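**Kandier to record household handling examples at its Breltden site**

BRELTDEN, 5 December 2023 – Kandier, which develops software for two-armed robots, has finished the first round of recordings for Pikis, a learning system meant to handle soft and bulky items around the home. The round began in October and produced 228 usable examples, all recorded in a furnished room at the company's Breltden site.

Each example is one complete attempt at a task, stored with the arm positions, the gripper commands and the view from the head camera. An operator guides both arms. Pikis is later trained on the stored attempts and tested on the same kinds of tasks without an operator.

The first round dealt mainly with plastic sheeting and bags. Thin plastic is hard for a learning system because it folds differently each time it is picked up, and a glossy surface changes its look with every crease. Kandier chose black plastic for much of the work for that reason. Furniture stays in the room during recording, so the arms have to work near chairs, legs and shelves as they would in a home.
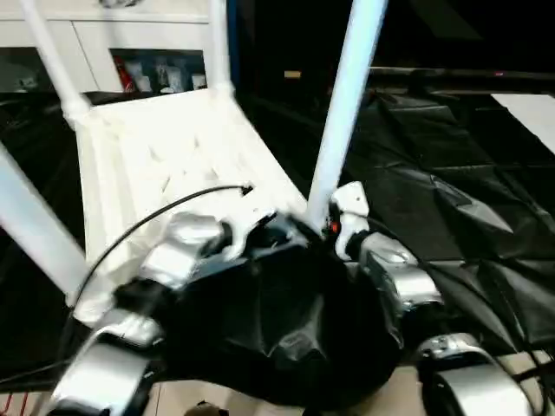
*Two grippers hold crumpled black plastic over the seat of a white chair.*

Of the 228 examples, 41 were recorded again after review. In most of those the plastic had slipped out of one gripper early in the attempt and the rest of the recording was of little use. A further 19 attempts that went wrong but were corrected by the operator have been kept and labeled – the training team wants Pikis to see how a poor grip is recovered as well as how a good one is made.

Reviewers mark the start and end of each attempt, note which arm made first contact and flag any moment when the plastic hides both grippers from the head camera. Labels are checked by a second reviewer before an example is added to the training set.

The labeling software was supplied by Kvam, which also stores the recordings. Kvam will continue in that role for the next round.

Larger sheets spread over the floor are recorded as a separate group. They take longer to handle, and the arms often have to reach between pieces of furniture to get hold of an edge.

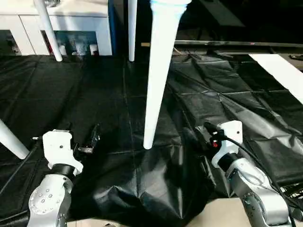 ## Next steps

Kandier plans to add 100 examples in the second round, using the same room with the furniture moved between sessions. Fabric covers and paper sacks will be included for the first time. Results from the first training run will be published on the company's website once testing is complete.

## About Kandier

Kandier is a privately held company based in Breltden. It builds control and learning software for two-armed robots used in homes and small workplaces. Press inquiries can be sent through the contact form on the Kandier website.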